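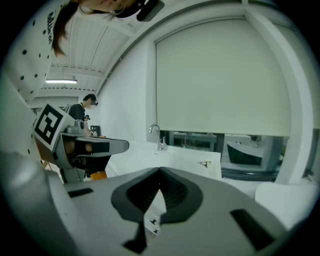
Limescale again – kettle, taps, shower head

Quick one as the kettle's gone furry again and I keep getting asked. Hard water here in Stikonville so this is most of my life now.

Kettle. Half fill with water, top up with white vinegar, boil, leave it an hour. Tip out, rinse 3 times, boil once with plain water and chuck that too. Citric acid does the same without the chip shop smell. One heaped spoon to a full kettle, put it in after it boils, not before, or it froths up everywere.

Taps. Soak kitchen roll in vinegar, wrap it round the spout, carrier bag over the top, elastic band. Go and do something else. Old toothbrush afterwards for the bit where the tap meets the sink. Don't do this on gold or brass coloured taps, the finish comes off. Ask me how I know.

Shower head. Unscrew it if you can, into a bowl overnight. Mine's a Bellon and the rubber nozzles just need a rub with your thumb most weeks. If it won't unscrew, tie a freezer bag of vinegar round it. Check the bag for holes first! 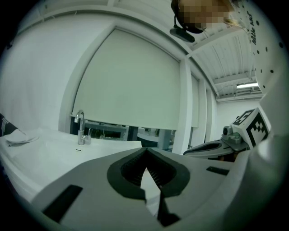

Close up, grey casing with the dark ridged bit in the middle.

Never mix vinegar with bleach. Not in the loo, not in a bucket, not "just a drop". Window open either way.

Washing machine – empty drum, hottest wash, 1000 spin is plenty. Wipe the door seal first, fold it right back, there's always a hair grip and a load of grey gunk in there. Drawer pulls out if you press the tab at the back. Leave it ajar afterwards, door too.

Glass shower screen. Squeegee. Every time. Takes 2 minutes and saves you scrubbing at it for an afternoon in October. For the marks already there, half a lemon and a bit of salt, rinse well. Keep lemon off marble or any natural stone.

Cloths go in a hot wash, no fabric softner, it stops them soaking anything up.

Oven shelves next time, if I get round to mine.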